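# The great desk drawer cleanout, and other things I did instead of my taxes

I had one job on Tuesday. One! The extension paperwork was in a neat stack next to the laptop, the coffee was hot, and I had the whole afternoon free. So naturally I opened the top drawer to find a pen and didn't come up for air until dinner.
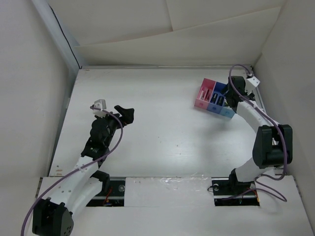
The drawer in question has moved with me through three apartments and a house, and I don't think I've ever properly emptied it. When we packed up the Carrilho Street place I just taped it shut and carried it down the stairs as is. Same thing at the next one. It was basically a suitcase by that point.

So what was in there? Pens, obviously, most of them dead. A key to a bike lock I no longer own (the bike went too, long story, mostly my fault). The warranty card for a Tuvon toaster that gave up years ago. A sympathy card I bought and never sent, which made me feel terrible for a good ten minutes. Foreign coins. Rubber bands that had turned into something closer to noodles. And underneath all of it, a receipt for $751 from the transmission shop in Bineck, which I remember paying and which I remember crying over in the parking lot.

I kept the receipt. I have no idea why. The car's been gone forever, but I held it over the recycling bin and couldn't do it, so back in it went.

Now, I've read the tidying books. I've done the thing where you thank your socks. It works great for socks! My sock drawer has been lovely ever since. Paper is where I fall apart, and I think it's the fear that somebody, someday, is going to call and demand the one piece I threw out. My mother kept every electric bill she ever paid, in shoeboxes, by year, and as far as I know no one ever asked to see a single one. But she was ready for them.

My friend Finn Wiegand has a different approach. He puts everything he isn't sure about into one big envelope, writes the month on the front, and if he hasn't opened it in a year the whole thing goes in the shredder without a peek. Without a peek! I asked him what happens if there's a birth certificate in there and he said then he'd get a new birth certificate. I admire this so much and could never, ever live that way.

Still, I borrowed the envelope part. Mine says MAY on it in marker and it's already so fat the flap won't close. I'll probably peek.

The other thing I did was go to the store for dividers, because once the drawer was empty I got ambitious. This was a mistake. I went in for one little organizer and stood in that aisle long enough that an employee came by to check on me. There are so many of them now – bamboo ones, mesh ones, ones that expand, ones that click together. The Clivevis kind looked perfect and turned out to be a hair too tall, so the drawer wouldn't shut, and I had to drive all the way back with it on the passenger seat like a kid who'd been sent home from school.

(Measure the height. Everybody measures the width and the depth. Measure the height!)

I ended up cutting down 2 cereal boxes and lining them with leftover shelf paper from the pantry, and you know what, they fit better than anything I could've bought. They're a bit wobbly at the corners. The shelf paper has lemons on it. My husband opened the drawer to get the stapler and said "huh," which from him is a standing ovation.

What went back in: the pens that write, the stapler, stamps, tape, one pair of scissors (I found three pairs, after a whole winter of accusing everybody in this house of stealing the scissors), the checkbook, a tape measure, and a small pile of notes my daughter used to leave on my keyboard when she was learning to spell. One of them says "MOM WER IS THE CHEEZ." That one isn't going in any envelope.

I did throw out all the mystery chargers, and I'm already nervous about it. One of them had a plug I didn't recognize at all, kind of a flat D shape, and I just know I'm going to find whatever it belongs to by the weekend. If you have an old label maker or a camera from way back with that sort of plug, tell me now, while the trash is still in the garage.

The taxes, meanwhile, are right where I left them. I moved the stack over to wipe the desk and then moved it back, so technically I've handled them. The drawer under this one is the kids' school stuff, and the one under that hasn't opened all the way since we moved in – something's jammed at the back. I can get two fingers in and feel what I'm pretty sure is a spoon. Going in with a coat hanger tonight, after the dishes. Will report back.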